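Packing Cell Safety Walk: Checklist and Comments
Site: Diltberg
Date: January 3, 2021
Reason: grip fault on the Lekgate arms, first logged in October

1. Emergency stops: PASS
Both buttons at the table edge click in cleanly and reset on the first twist. Love how easy they are to reach from a standing spot!

2. Cables near the stops: FIX
Too much slack below the buttons. A loop could catch an elbow on the way to a stop. Tie back before the next run.

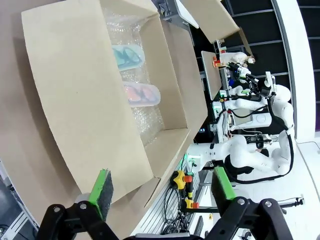 Dronix support: please check the cable clips on the arms too, as a loose one can pull a joint off its path and give the same fault code.

Good tip, added as item 3.

3. Arm cable clips: PASS
Went over every clip by hand with power off. All snug.

4. Standing clear of the arms: FIX
Our line is 90 cm from the table and people drift over it when there's cardboard to shift. Fresh floor tape, please, and a bright color.

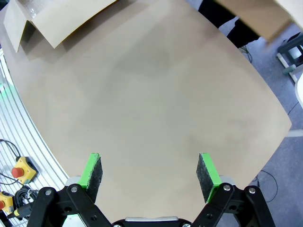

Item 4: cardboard sheet on the surface, gripper open, person in black trousers beside the table.

5. Finger pads: FIX
The fault itself! Grip force dropped out 4 times in one shift, 2 of them with a flap in the fingers. The Bevan pads on the log arm were worn smooth at the tip. New set ordered, and swapping them is a lovely quick job. 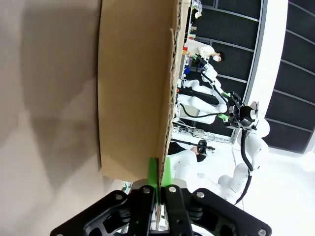
Diltberg Cell Safety Lead

6. Headset users: PASS WITH NOTE
Anyone in a headset needs a spotter who can reach a stop. Keep it up, the spotters have been great.

7. Restart after a dropped grip: FIX
The arm should hold still until someone clears the fault on the panel. On our test it crept down toward the tabletop
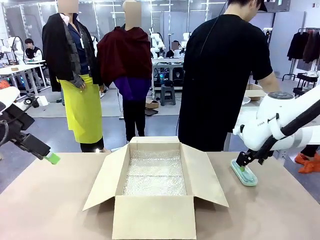 and only stopped when we hit the button, so no auto restart until the new settings are in and we've tried them with an empty box. I can't wait to run that one. Recheck items 2, 4, 5 and 7 at the same visit.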